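Wrist camera only vs. wrist + fixed camera, placing inside furniture

simao_matos
Member

Hello all. I want to share a result and ask if somebody saw the same. Our task is to put a small cube into the open compartment of an old wooden cabinet. We trained two policies on the same 300 demonstrations. Policy A sees only the wrist camera. Policy B sees the wrist camera and one fixed camera in front. I expected B to win. In 10 trials each, A placed the cube 7 times and B only 4.

My explanation is that the fixed camera cannot see into the compartment when the arm is in front of it, so B learns to trust a view which is blocked at the important moment.

kurkcombe
Senior member

Ten trials is very few. 7 against 4 can be luck. Did you use the same start poses for both?

simao_matos
Member

Same start poses, yes, from a printed list. I agree that 10 is small.

Dow
Member

I don't buy the occlusion story. We had 3,000 demonstrations on a shelf task at Hillorberg and the second camera always helped. With 300 you are probably overfitting the background of the fixed view. Crop it hard and train again.

zarnent_lab
Member

Disagree with Dow. Shelves are open. A compartment under an overhanging panel is a different problem, and the last few centimeters are all wrist view. What does A see when it is going in? Is the panel shiny?

simao_matos
Member

Very shiny, with varnish, and the front edge is chipped. This is from the wrist camera, with the cube in the fingers:

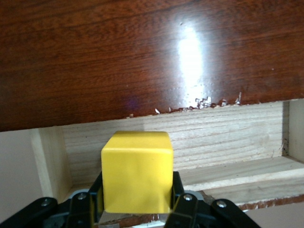
I was afraid that policy A would use the glare as a landmark, so I plan to repeat the trials with the lamp moved to the other side. If A drops a lot, then my result is mostly about the lamp -- and I will say so here.

Dow, I will also try your crop. I keep the 300 demonstrations and change only the input, otherwise we cannot compare.

kurkcombe
Senior member

Please also cover the chips with tape for one set. White flecks on a dark edge are a very easy feature to lock on to.

Dow
Member

Fine, but do the crop first. It costs you one night of training.

simao_matos
Member

The crop is training now. Tape and lamp come after it, and I will post all the numbers in this thread, also the bad ones.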